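Puvari Box Packing Notes
Data card, second revision
Maintained by the Tollia household objects project
Last edited Tue 11 December

Summary

Puvari is a set of short recordings of small belongings being packed into cardboard boxes in bedrooms. It holds 464 recordings from 13 rooms. Each recording covers one box. The items are the sort that collect on bedside tables and in drawers: chargers, phones in cases, small tubs, bottles, toiletries and stationery.

The set is meant for work on packing order, item naming and the use of space in a box. It was put together as the bedroom part of a larger collection. The kitchen part is published separately as Cistska and has its own card.

Contents

recordings/ one folder per box, numbered in the order received
items.csv one row per item, with name, colour and material class
rooms.csv one row per room, with surface type and light source
splits/ train, validation and test lists
CHANGES notes on each revision

Item rows use plain names. A plug is called "power adapter" whether or not its cable is present, and the cable gets a row of its own. Lettering on items is transcribed only where it can be read in full. Otherwise the field is left blank.

Surfaces

Nine of the rooms use the bed as the packing surface. The remainder use a floor or a desk. The surface field describes the top layer only, so a quilt over a blanket is entered as "quilt".
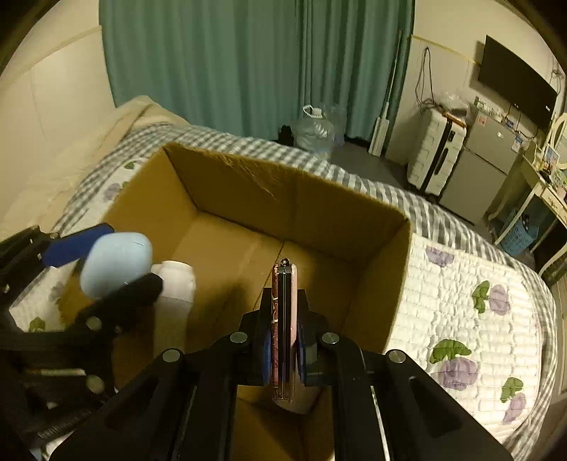
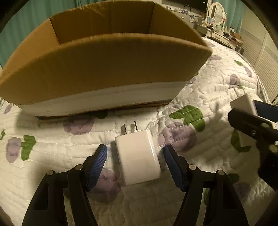

Item names were settled in May, after a trial round in which the same charger had been entered under several names. The rule now is to name the body first and the fittings second. A white adapter with two flat prongs, lying on a quilted bedspread, is entered as "power adapter, white" with "two flat" in the pin field, and the bedspread goes in rooms.csv. The colour field takes one value, or two where the sides of an item differ. Patterned fabric is given its ground colour, with the print described in the notes column.

Boxes

All boxes are single cardboard boxes with an open top. Size is recorded in three classes (small, medium, large) judged by eye. Wear on the rim is noted where it is plain, as it affects how well the rim can be traced. Printed boxes are included, but the print is not transcribed.

Known limits

– Pale items on pale bedding have weak outlines. Treat their masks with care.
– Items seen edge-on are often named at low confidence. The confidence column should be read before the name column.
– Shadows inside deep boxes hide items near the bottom. These are marked "not visible" and are not removed from the list.
– Soft goods are under-represented. There are few socks and no coats.

Labelling

The labels hold 2,000 item rows. Each row was entered once and checked once by a second person. Disagreements on colour were settled in favour of the more general word – "blue" over "turquoise", for instance. Disagreements on material were left as "unknown".

Splits

Splits are made by room, so no bedspread appears in both train and test. Please keep to this if you make your own.

Licence and contact

Free for research and teaching use with credit to Tollia. Corrections should be sent to the Ostrowski desk with the folder number and the item row. Corrections without a row number are held until the next revision.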